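Gredar Bottle Tray, Yellow

A wide, low tray for keeping small bottles upright on a craft table or workbench. Rounded corners, see-through yellow walls. Lift out what you need and put it back when you finish.
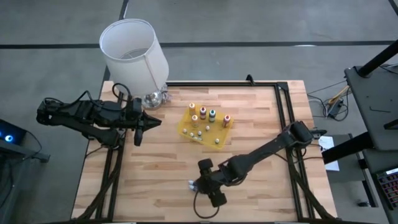

Gredar tray with small bottles, on a butcher-block top

Dropper bottles up to 90 mm tall are the best fit. Bottles are not included. Sold singly or in packs of 6.
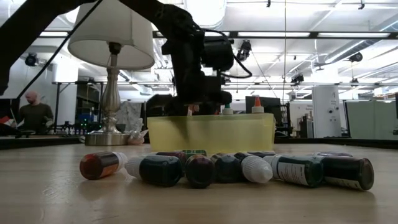 Page last changed: December, by Anca Olteanu

Caps and nozzles show above the rim. Wipe clean with a damp cloth. Orders from Enache ship in 2 days.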